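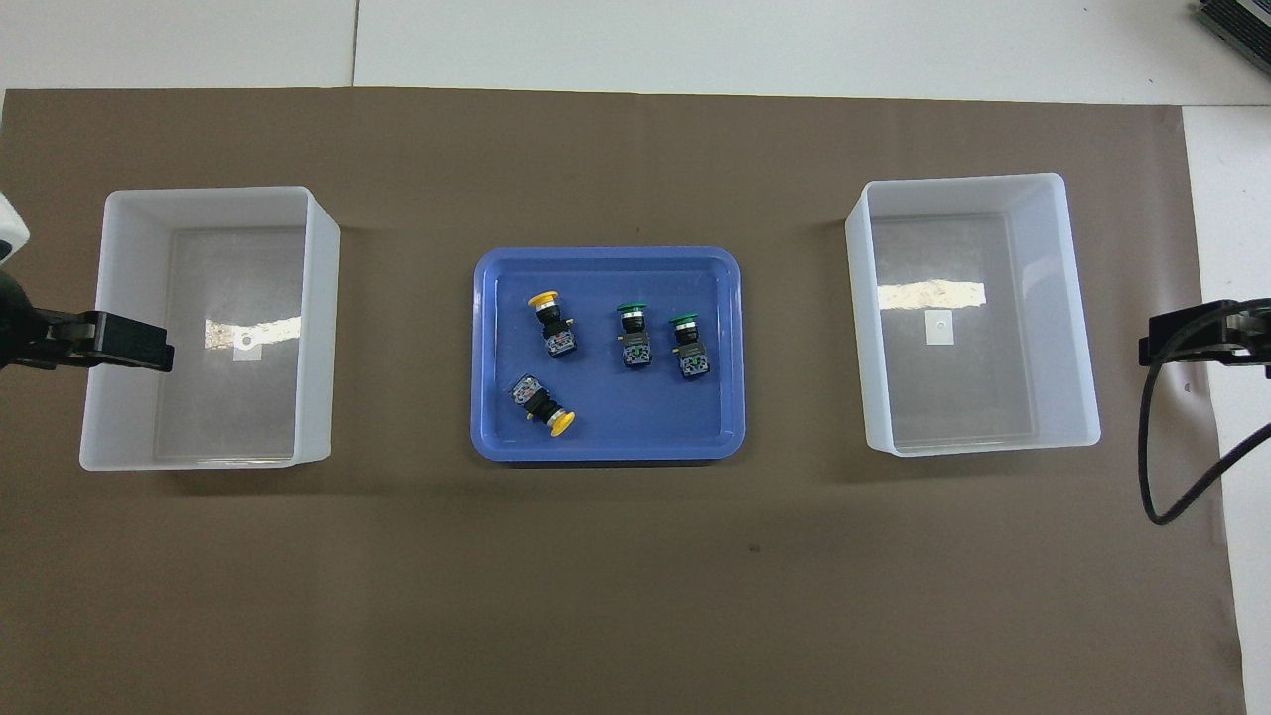 Pushbutton sorting, two-arm cell, view from the head camera. Yellow and green switches in the blue tray, bins left and right.

Oisín Brennan
July 23, 2020

1/ Notes on a result from the sorting task. Short version: changing how we label the pauses in demonstrations did more for the policy than adding demonstrations. Work with Dymphna Hegarty and Hélder Guerreiro.

2/ Task: take mixed pushbuttons out of a shallow tray and put them in two bins by cap color. The policy sees camera images and joint positions. It gets no object poses and no color classifier. Internal name for the setup is Comonitz, in case you see that on the plots.

3/ Training set: 832 teleoperated episodes. Button positions and headings are reshuffled by hand before each one. The caps differ in shape as well as color, so we can't claim the policy is sorting on color alone. Separate test needed for that.

4/ The baseline was plain behavior cloning with action chunks. It had one dominant failure. An arm would hover at the rim of its bin and never start the reach.

5/ Cause: operators stop there too. They wait at the rim while deciding which button to take. The images barely change during the wait, so the policy learns that the right action at the rim is to stay at the rim.

6/ The usual fix is to drop all frames below a speed threshold. We tried it. Hovering went away, but grasps got worse. The slow frames just before the fingers close are also below the threshold, and the policy needs those.

7/ What we do now: split still segments by what comes next. If the gripper state changes within 60 frames, keep the segment. Otherwise cut it down to 6 frames. No other change to the model or the training schedule.

8/ Sorcha Ó Súilleabháin ran the evaluation -- 1360 pick attempts across all three variants, order randomized, with the operator not told which one was loaded. Hovering was rare under both trimming rules. Only the split rule kept grasp success at the baseline level.

9/ Remaining errors are mostly orientation. A button lying with its contact block toward the arm gets pinched by the block and comes out of the fingers on the lift. Upright ones near the middle of the tray are easy and probably flatter the averages.

10/ Second known problem: glare on the bin floors. Bláthnaid Keane masked it out in a small ablation and saw no clear effect on placing. The sample was too small to rule one out.

11/ Caveats. One station, one tray, one lighting setup. The window length was picked by hand in January on a different task (Gilmartin, the connector one) and was never tuned for this. I would not carry the value over to another control rate without checking.

12/ On the question of whether a longer history would solve this without any trimming: possibly. We tried one longer context and it overfit to operator timing -- you could tell whose demos it was copying. Not a full sweep.

13/ Trimming script and per-attempt logs go up once Hélder has cleaned out the hard-coded paths. Failure clips will be in the same folder, sorted by variant.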